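Course 3483, Foundation Design
Mullon School of Applied Arts
Handout for Unit 6: Small Solids on a Neutral Ground
Revised Jun 24, 2024

Prepared by Marilou Umali, with additions by Iker Cabello (sections 4 and 7). This handout replaces the version distributed in September. Students who hold the earlier version should discard it, as the spacing exercise has been rewritten and the submission requirements have changed.

## 1. Purpose of the unit

Unit 6 concerns the placement of a few small colored objects on a large, plain surface. Students have already worked with flat color in Units 4 and 5, where each color met its neighbor along an edge. In the present unit the colors do not touch. They are separated by an area of ground that is much larger than all of them together, and the student is asked to judge how they relate across that distance.

The work is done with soft cubes on a covered table. Cubes were chosen over the turned wooden forms of previous years. A cube has a clear orientation, it does not roll, and a change in its position can be described in a few words. Students who wish to work with irregular objects may do so in Unit 7, after discussion with the instructor.

## 2. The ground

In this course the word "ground" means the visible surface on which the objects rest. It does not mean the table itself. A table covered in brown paper has a brown ground, whatever the color of the tabletop underneath.

Smooth brown paper is the standard ground for the unit. It is darker than white drawing paper and lighter than black card, so that both pale and deep colors can be told apart from it. It is also a warm color, and this affects the result. An orange-red cube shares some of the warmth of the paper and will seem to belong to it. A light blue cube does not share it, and will often attract the eye first, even when it is placed well to one side. Purple varies a good deal with the light in the room. Under the lamps in Studio 2 it may look nearly as dark as the shadow beside it.

Students should observe the following when covering a table:

- Unroll the paper with the curl facing down, and let it rest before fastening.
- Fasten the far edge first and draw the paper toward the near edge by hand.
- Do not crease the paper over the table edge until all sides have been fastened.
- Replace any sheet that has been folded across the working area. A fold reads as a line, and a line changes the exercise.

The school's paper is supplied by Zerkesell on wide rolls and is stored upright in the cupboard outside Studio 2. Other brown papers may be used at home. Ribbed wrapping paper should be avoided.

## 3. The objects

Each work group receives a tray of small foam cubes in assorted colors. The cubes in a tray are of one size. Students should select from the tray before beginning and return the unused cubes to it, with the lid closed. Loose cubes at the margin of the table tend to be drawn into the composition without the student's having decided on it.

Foam marks easily. Please handle the cubes by their sides and do not press them flat against the paper. A cube with a dented corner should be handed to Noel Villanueva in the materials room, who will issue another. Students may not paint, trim, or glue the cubes. Anyone requiring a color that is not in the tray should make a written request at least one class meeting in advance.

A note on names. Written work in this unit is marked partly on the accuracy of its color words. "Red" is not sufficient for a cube that leans toward orange; "orange-red" is preferred. "Blue" should be qualified as light, medium, or dark. Terms taken from paint catalogs are not accepted, as they differ from one maker to the next.

## 4. Describing position

Position is described from the near edge of the table, that is, the edge at which the student stands. The edge opposite is the far edge. Left and right are the student's own left and right. The following terms are used in class and should be used in written submissions.

| Term | Meaning |
|---|---|
| Near / far | Closer to, or farther from, the student's edge |
| Interval | The visible ground between one cube and the next |
| Pair | Cubes whose interval is clearly shorter than any other in the arrangement |
| Outlier | A cube that stands apart from a pair or cluster |
| Offset | A small sideways displacement between cubes that would otherwise line up |
| Reserve | Ground deliberately left without cubes |

Of these, offset causes the most difficulty. When one cube is placed directly in front of another, with their sides aligned, they form a column, and the eye travels straight up and down. When the nearer cube is moved slightly to the left or right, the column is broken and a slant appears. The displacement need not be large. In the spring reviews, several students moved the cube so far that the slant was lost altogether and the cubes simply looked unrelated.

Turning a cube on its own axis is a separate matter. It changes which faces are seen but leaves the interval much as it was. Farzana Sultana's reading packet, pages 2 to 6, treats rotation at length and should be read before the second exercise.

## 5. Exercises

### Exercise A: A pair and an outlier

Select three cubes: one warm, one light and cool, and one of the student's choice. Place two of them on the left side of the ground, one nearer than the other, with a short interval and a slight offset. Place the third on the right side. Stand back from the table and look at the arrangement for a full minute before making any change.

Then exchange the outlier with one of the pair, keeping all positions the same. Record in writing which cube was noticed first before the exchange and which was noticed first after it. Most students find that color and isolation compete with each other, and the written record should address that competition directly.

### Exercise B: The moving interval

Begin from the final state of Exercise A. Move the outlier toward the pair by the width of one cube at a time, and make a quick pencil plan at each stop. Continue until the arrangement no longer reads as a pair and an outlier. Mark that plan clearly. The stopping point is a matter of judgment and will differ between students; it is not marked as right or wrong. What is marked is the quality of the reasons given.

### Exercise C: Reserve

Choose an area of ground that is to remain without cubes and outline it lightly on the plan, not on the paper covering the table. Compose the cubes so that this area appears intended. A common weakness is to place everything along the margins, which makes the reserve look like a gap left by removal.

## 6. Light and shadow

A cube seldom appears without its shadow, and on brown paper the shadow is a visible shape in its own right. It should be considered part of the arrangement. Shadows from other things above or beside the table also count when they fall on the ground. Students should look for them before beginning, as a broad shadow can hold more visual weight than a small cube and may shift the balance of the whole surface toward one side.

Colored light behaves in a similar way. A lit indicator or a tinted lamp can leave a faint color on the paper, and this is to be noted on the plan with its color and approximate location.

The blinds in Studio 2 are kept down during the exercise periods. In the Czerwiński Annex, where the blinds do not close fully, groups should mark the start and end time on each plan.

## 7. Reference arrangement

The arrangement for class discussion uses orange-red, purple, and light blue. Orange-red and purple stand on the left, with the purple nearer and slightly offset to the left; light blue is the outlier on the right. Students should be prepared to discuss the interval between the pair and the outlier, and the effect of the brown ground on each color.
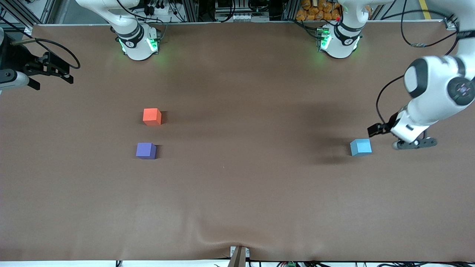
**Should the cubes be glued or pinned down once the arrangement has been approved?**

The cubes are to be left unattached. Glue and pins damage both the foam and the paper, and the approved arrangement is recorded by the plan and the written statement. If a cube is knocked out of place before the review, return it to its position using the plan.

## 8. Submission

Each student submits the following in a single folder:

1. The pencil plans for Exercises A, B, and C, each labeled with the near edge.
2. A written statement of no more than 300 words, using the terms in section 4.
3. A record of the cubes used, by color, signed by another member of the group.

Folders are to be placed in the tray outside the instructor's office by the start of the review. Plans drawn on lined paper will be returned for redrawing. Statements over the stated length will be read up to the limit and no further.

Groups share a table but not a statement. Where students have discussed their work together, as is expected, each must still write separately about what he or she observed.

## 9. Clearing the table

Return the cubes to the tray by color and check the floor beneath the table. Paper in good condition remains in place for the next group. Torn or marked paper is rolled, not folded, and placed in the bin beside the cupboard. Jhun Sarmiento is responsible for the studio schedule and should be informed if a table will be needed beyond the assigned period.

Reading for the next meeting: Sultana packet, remaining pages, and the Unit 7 object list.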